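Harkton Community Learning Center
Stationery and Supplies Working Group
Minutes of the July Meeting

Last updated: July

Present: Silvana Guimarães (Chair), Nazma Weerakoon, Nivaldo Lins, Janaína Frota (Minutes)
Apologies: Welington Tavares

The Chair opened the meeting at 4:05 p.m.

1. Minutes of the previous meeting
The minutes were approved with one correction: the supplier of the box files is Dranano, and the entry under item 4 has been amended.

2. Notebooks
Ms. Weerakoon reported on the stock of spiral-bound notebooks. The closet on the second floor holds 132, and a further 37 were returned at the close of the spring courses. It was noted that returned notebooks had been shelved together with new ones and that the two should be kept apart.

The group discussed whether to continue with the cream cover. Mr. Lins considered that light covers mark easily in the bag. Ms. Weerakoon replied that labels are easier to read against them, and that a change of cover would leave two styles in use for most of a year. It was agreed to keep the light cover for the coming order.
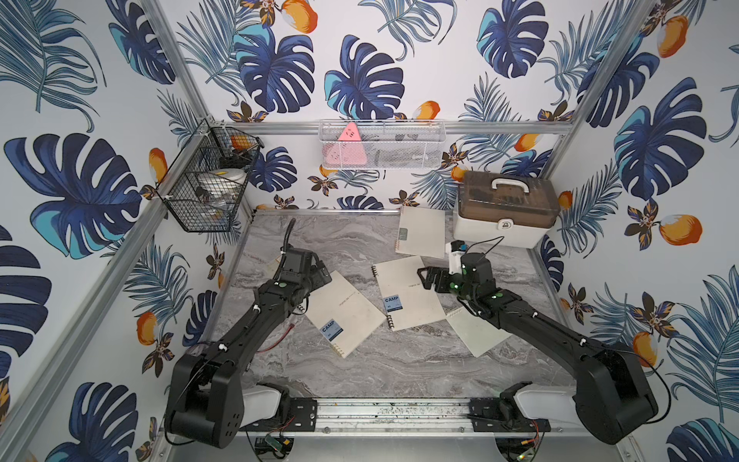 On storage, the group agreed that notebooks are to be put away in the storage boxes at the end of each session, lying flat, with all spirals facing the same way. Notebooks stacked with the bindings crossed have caught on one another and several covers have torn at the holes. Labels should face up.

Action: Ms. Weerakoon to separate new and returned stock.
Action: Mr. Lins to obtain a price from Dranano for the same notebook in packs of 5.

3. Supplies budget
The balance stands at 2,023 dollars. The Chair asked that no order be placed until the price under item 2 is known.

4. Bragança Room
Ms. Frota reported that the lower shelf has been repaired. The request for a second shelf was deferred until Mr. Tavares is present.

5. Other business
Mr. Lins asked that pens be added to the next agenda. Agreed.

The meeting closed at 5:10 p.m.

Related items
Stationery Order Form
Bragança Room: Shelf Plan
Kodatau Room: Booking Rules
Minutes of the June Meeting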